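Okay, a few of you asked how the letter-sorting project is going, so, thread time. Short version: my grandmother kept everything. Long version is going to take a while, get a snack.

1/ When we cleared out the house in Drakbridge we found 1,533 letters. I know the number because my aunt counted them twice and wrote it on the lid of the first box in marker. Most were in hatboxes. A few were inside the piano bench under a pile of hymn sheets.

2/ My first plan was to sort them by date. Terrible plan! Half of them just say "Tuesday" at the top. Tuesday of what?? She and her sister wrote to each other like people who would be talking again in an hour, so why would you bother with a year.

3/ Postmarks help when the envelope survived. But Grandma saved envelopes separately (for the stamps) and the stamps went to a cousin in Sumside, who steamed them off. So there's a whole shoebox of envelopes with neat little holes where the useful part used to be. I love my cousin. I had to go for a walk.

4/ What finally worked was sorting by person first. Sister pile, school friends pile, "the Voyle people" pile (neighbors from when they lived on Voyle Street, still gossiping about each other thirty years after everyone moved away). Dates can wait. Once you read twenty letters from the same person you start to hear where they go – the handwriting gets shakier, the dog changes names, somebody's knee gets bad.

5/ Sister pile is the biggest by a mile, 751 letters. They fought about a casserole dish for most of one winter. I'm not going to say who was right because my mother reads these posts.

6/ Someone asked about supplies. Nothing fancy: acid-free folders, a soft pencil, and paper clips NOWHERE near anything. The old clips had rusted straight through some of the pages. Plastic ones for now, and only on the folders.

7/ Also please don't laminate your family letters. I had a very sweet message from a person who laminated 102 of them and wanted to know how to get them out again. I don't know! I'm so sorry! Ask a paper conservator and bring cookies.

8/ Scanning: I do it in the evenings with the radio on, both sides of every page even when the back looks blank. Grandma wrote recipes and phone numbers on the backs, very lightly, in pencil. I've hit 501 letters scanned and I get a bit slower every week because I keep stopping to read.

9/ File names. I fought this for so long and now I'm a convert. Writer's last name, then pile, then a plain running number. No cute titles. "Funny one about goose" felt perfectly clear to me in May and now I've got four of those and only two have a goose in them.

10/ Next job is picking a few to have out at the family get-together. I want people to be able to read them without sixteen pairs of barbecue hands on the originals, so it'll be copies, standing up, with type big enough for my uncle. Clear acrylic is what I'm leaning toward, nothing with a heavy border, her handwriting already runs right to the edge of the page.

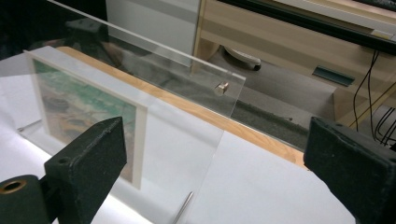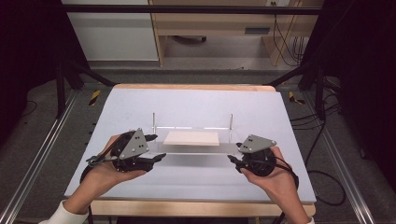 11/ Now, the mystery. Eleven letters in the school friends pile are signed only "Fliltanitz." It's not a last name anybody in the family knows. The writing is gorgeous, big loopy capitals, and whoever it is was VERY invested in whether Grandma would take the bookkeeping job.

12/ My mother thinks it was a nickname from a school play. My aunt thinks it was a boy. They've stopped discussing it at dinner.

13/ One of the Fliltanitz letters has a pressed leaf in it and the line "you owe me a postcard and an apology, in that order." I've been saying this to people all week.

14/ If your family had anybody at the girls' school in Drakbridge and that name rings even a tiny bell, my messages are open. Going back to the scanner now, there's a fat envelope from the casserole winter I haven't opened yet.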